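Gravcombe Travel Cases: Care and Set-up Guide
Section 4: Cleaning the cases and setting them out to dry

We know that washing a plastic case isn't anybody's favourite job, but a few minutes at the sink now and then will keep the lid closing sweetly for years. Please read the whole section through once before you run the tap.

1. Empty the case and give it a good shake over the bin. Crumbs and grit like to hide under the rim.

2. Wash inside and out with warm water and a drop of ordinary washing-up liquid. A soft old toothbrush is just the thing for the ridge along the side.

3. Rinse well, then pat dry with a clean tea towel.

4. Lay the cases side by side on the worktop, with a little space between them so the air can get round. If everyone in the house has their own colour, keep to the same order each time and you'll spare yourself a muddle in the morning!

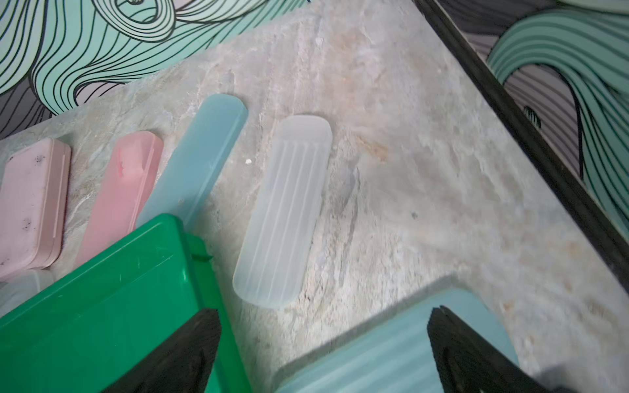
Salamatu Tetteh wrote to us that she leaves hers overnight, lids up, and puts them away after breakfast, and that the old musty smell hasn't been back since she stopped packing them straight into a sponge bag. We think that's very sensible, and if you can spare the worktop for that long we'd suggest you do the same.

5. Once there's no damp left inside, close each lid gently with your thumb until you feel it settle. There's no need to press hard.

Caution: Do not put the cases in the dishwasher or stand them on a radiator. Anything above 75 °C can warp the lid.

Note: Pink and coral cases may pick up a darker streak from make-up or hair dye. A paste of bicarbonate of soda, left on for a short while and rinsed off, will often lighten it, though an old mark may be there to stay (it does no harm).

Spare lids are sold singly under part number 634. Please tell us the colour when you order.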